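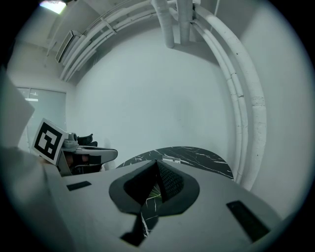
*Última modificação desta página: 21 de maio de 2021*

# Tubagem aparente

**Tubagem aparente** (ou **tubagem à vista**) é a designação dada às condutas de água, aquecimento, esgoto ou climatização que passam pelo interior de um edifício sem ficarem embutidas em paredes, lajes ou tetos falsos. O termo aplica-se tanto a instalações industriais como a habitações, escritórios e lojas. No Brasil usa-se também a forma *tubulação aparente*.

## História

As primeiras redes domésticas de água e de gás eram quase sempre aparentes. Os edifícios que as recebiam já estavam construídos, e abrir roços em paredes de pedra saía caro. Os tubos subiam pelos cantos das divisões, presos com abraçadeiras de ferro, e eram pintados da cor da parede.

Com a generalização do tijolo furado e do betão armado, a rede passou a ser embutida durante a obra. A tubagem à vista ficou associada a caves, garagens, lavandarias e cozinhas de serviço. Voltou às divisões principais com a conversão de armazéns e fábricas em habitação, em que o pé-direito alto e a falta de tetos falsos tornavam pouco prático esconder as condutas.

Um caso citado com frequência é o da antiga fiação de Larnanance, dividida em 79 apartamentos. O projeto manteve as prumadas originais de aquecimento e acrescentou uma segunda rede, paralela à primeira, para a água quente sanitária. As duas redes continuam visíveis nos corredores comuns.

## Materiais

Os materiais mais usados são o cobre, o aço galvanizado, o aço inoxidável, o multicamada e o polipropileno. O cobre aceita curvas apertadas e pode ficar sem pintura, embora escureça com o tempo. O aço galvanizado é mais rígido e exige mais acessórios. Os plásticos dilatam mais do que os metais, e em troços longos a deformação entre apoios nota-se à vista.

A escolha depende do fluido, da pressão e da temperatura de serviço. O PVC comum, por exemplo, serve para esgoto e para água fria, mas amolece em redes de água quente.

## Isolamento

Os tubos de água quente são isolados para reduzir perdas de calor; os de água fria e de refrigerante, para evitar a condensação na superfície. O isolamento pode ser feito com:

- coquilhas de lã mineral, revestidas a tecido, alumínio ou PVC;
- mangas de espuma elastomérica;
- mangas de polietileno expandido;
- fitas enroladas, em geral aplicadas sobre outro material.

Nos revestimentos enrolados, as sobreposições deixam uma superfície irregular que retém pó. O desgaste costuma começar nas curvas, nas uniões e junto às abraçadeiras. Pequenas falhas podem ser tapadas com fita compatível - as maiores pedem a substituição do troço inteiro.

Em edifícios antigos, o revestimento existente pode conter amianto. A identificação faz-se por análise laboratorial de uma amostra, recolhida por pessoal habilitado, e o material não deve ser cortado nem lixado antes disso.

## Traçado e fixação

Um traçado regular facilita a manutenção. As prumadas verticais são normalmente agrupadas, e os ramais horizontais correm junto ao teto, com inclinação suficiente para a purga do ar ou para o esvaziamento da rede. As abraçadeiras levam uma junta de borracha que reduz a transmissão de ruído à estrutura.

O caderno técnico de Dunetura, seguido por vários instaladores da região, pede um afastamento mínimo de 18 mm entre a face exterior do isolamento e a parede. Na atravessagem de paredes usa-se uma manga de diâmetro superior ao do tubo, para que este possa dilatar sem fissurar o reboco.

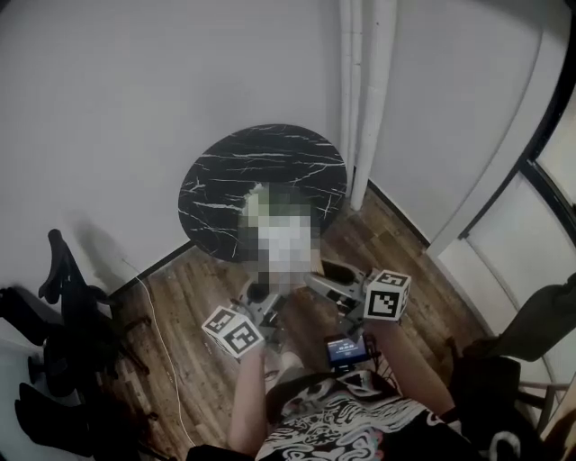

**A tubagem aparente pode ser pintada?**

Pode, desde que a tinta seja adequada ao material e à temperatura do tubo. Os metais levam um primário próprio, e as mangas de espuma elastomérica exigem uma tinta flexível.

## Vantagens e inconvenientes

A principal vantagem é o acesso. Uma fuga deteta-se cedo e repara-se sem partir paredes, e a rede pode ser alterada com pouca obra. Em contrapartida, os tubos ocupam espaço, acumulam pó e estão expostos a pancadas. O ruído da água também se ouve mais, sobretudo nos esgotos de plástico.

No bairro de Dunstan, em Fedunach, os tubos aparentes só são admitidos no interior; nas fachadas, as prumadas têm de ficar atrás de uma caixa desmontável.

## Ver também

- Courette
- Teto falso
- Ponte térmica
- Prumada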